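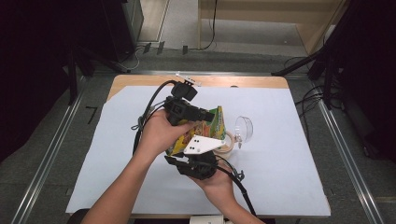
A reader from Dusby asks how I keep my fiddle pegs from slipping every winter. Mostly chalk! My list:

1. Rub a little peg chalk on the shiny bands, push in as you turn, and stop there.
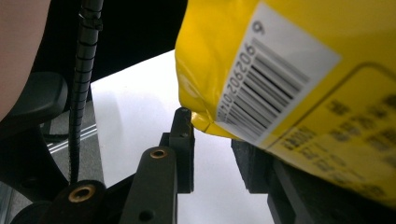 2. Watch the humidity. I like 40 percent in the case - below that my old Gulyás sulks and drops a string overnight.
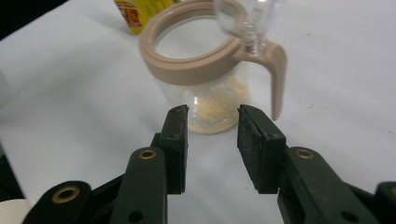
I check it at breakfast and again before I play, more often in January.

3. Wipe rosin off the strings with a dry cloth (an old T-shirt is fine).

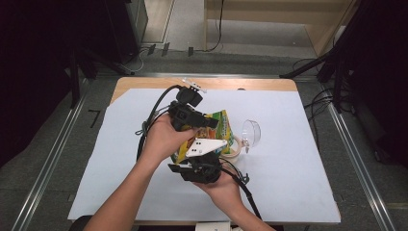 Do the top under the bridge too, gently, and loosen the bow before you shut the case.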